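Ukano, the new place by the old mill canal

My wife and I ate at Ukano in July, on a recommendation from the owner of our small hotel in Jarkow. It has only 2 rooms, and the bigger one looks at the water. We came at half past six without a booking and were lucky to get a table near the window.

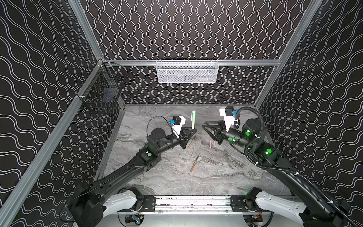
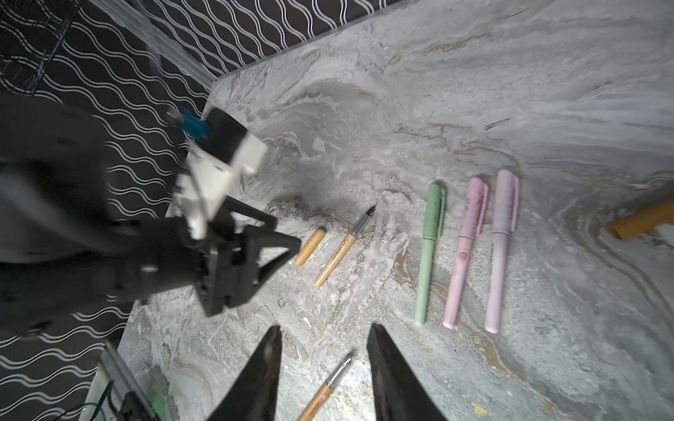

Gray marble pattern on the tabletop, white wavy lines on black behind it.

The menu is short, one page, and it changes each month. I started with the smoked trout, which came with pickled cucumber and a warm piece of rye bread. Very good, although the portion is small for the price. My wife took the beet soup and was happy with it. For the main dish we both had the lamb with barley. The meat was soft, the sauce a little too salty for me – I drank a lot of water afterwards.

The wine list is longer than the menu. We had a bottle from Jamard, dry and light, and the waiter did not push us to take something more expensive.

Service was friendly but slow. Between the soup and the lamb we waited so long that the bread was finished, and we had to ask twice for more. The music was also louder than I like.

With the wine, two desserts and coffee the bill was 193. You can pay by card. Parking is in Wickramasinghe Street, behind the church, and it is free after 6 p.m.

I would go again, but next time I will reserve and skip dessert.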